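Notes from the tray room meeting, 12 Sep 2026
Tilemport site, upstairs break room
There: Robel Hadgu (shift lead), Zübeyde Erdem (tray line), Imtiaz Selvanayagam (dish return), Baptiste Arnaud (setup and programming), me (Kelly Nuttall, tray line, taking notes again)
Sent word: the Branell site wanted to dial in but couldn't get the link to work, so I'm mailing them these.

Robel asked me to keep the notes short. I've tried! If I've put words in your mouth, tell me before the end of the week and I'll fix it.

1. Last meeting's notes

Fine with everyone, except that Imtiaz says he never agreed to move the dish racks to the back wall, he only agreed to think about it. Changed. The racks stay where they are until he's done thinking.

2. How the table setting arm is coming along

This took most of the hour. Baptiste went first. The arm is still on its own table and it still isn't touching anything that goes out to a guest. What he wants from it is the boring part of our job - mat down, plate on the mat, cup to the side, dessert at the back - so that we're free for the trays with special requests, which is where we always fall behind. He's working through a list of 19 layouts and has 10 of them written up so far. The rest are waiting on us, because he needs someone from the line to show him how we really do them. The binder is apparently no help at all (I could have told him that, half of it is from before the Ackroyd trays came in).

Zübeyde asked why it's always the same few pieces on the table when our trays look different every day. Baptiste said he wants to keep the pieces the same for now and only change where they sit, and then bring in new ones a couple at a time. She thought that was fair, but she'd like the soup bowls to come in early because they're what slows everyone down. He wrote that down.

We passed his tablet around for a while so we could all see what the arm sees from up by its fingers. I'd never looked at it from there and I have to say it changed how I think about the thing. You're so close to the plate! When I set a tray I'm looking at all of it at once, and I hadn't really understood that it's working from right up against the dishes.
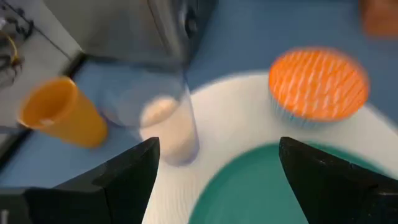 Wrist view of the practice table, green plate and cupcake, with the cups over on the left.

Imtiaz said the clear cup would be his worry. He's handled clear cups at dish return for years and people miss them on a tray all the time, and they've got good eyes. Baptiste agreed it's harder than the colored ones and said he'd like more practice time on it before anything else gets added. Robel wanted to know if we could just switch to colored cups everywhere. Zübeyde said no, the guests like to see what they're drinking, and that was the end of that.

I brought up how close those fingers get to things with frosting on them. I know what a thumb does to a cupcake, I've done it myself more often than I'd like to admit. Baptiste is going to write down for us where he wants it to pick up the dessert, and Zübeyde will read it over and tell him if it matches how she does it.

3. What happens to our shifts

Robel said it straight out, so I'll write it straight out: no hours are being cut on the tray line through the end of November. After that he doesn't know yet, and he said he'd sooner tell us that than make something up. I appreciated it, even if it wasn't what I was hoping to hear.

What does change is the morning. One of us will be with Baptiste at the practice table for the first part of the shift, on a rotation, and that person comes off the line completely. Zübeyde was firm on this one. She did a week of "just pop over when you have a minute" back when the label printer was new and ended up doing two jobs. Robel agreed, and it goes on the schedule with a name next to it.

Imtiaz asked if time at the table counts toward the lead hand step. Robel thinks it should but has to ask Grirkach, who handle our contracts. We talked about this for a good while. My own feeling, for the record, is that if we're teaching a machine our job then that's skilled work and ought to be paid like it. Zübeyde said the same thing in fewer words.

There was also a question about who gets blamed when a tray goes out wrong. Right now we initial the slip. Baptiste said the arm's trays would each get checked by a person, and Imtiaz said okay, but then that person's initials are on something they didn't set. No answer yet. Robel is taking it away with him.

4. Order for trays and mats

We're due to reorder and the supplier will only do the round mats in lots of 1,000. Robel will ask Branell if they'll split it with us. Please, please nobody store them next to the steam door.

5. Anything else

The break room fridge is getting cleaned out. Label your stuff. The blue lunch bag with no name on it has been in there since I got back from vacation and I'm not opening it.

Who's doing what

Baptiste - write up the dessert pickup, add soup bowls to the list, put the rotation on the wall
Zübeyde - read over the dessert notes, first turn at the practice table
Imtiaz - second turn, and a decision on the racks
Robel - Grirkach about the lead hand step, Branell about the mats, the initials question
Kelly - send these out, mark the old pages in the binder

Next meeting same room, same time. Zübeyde is bringing the coffee.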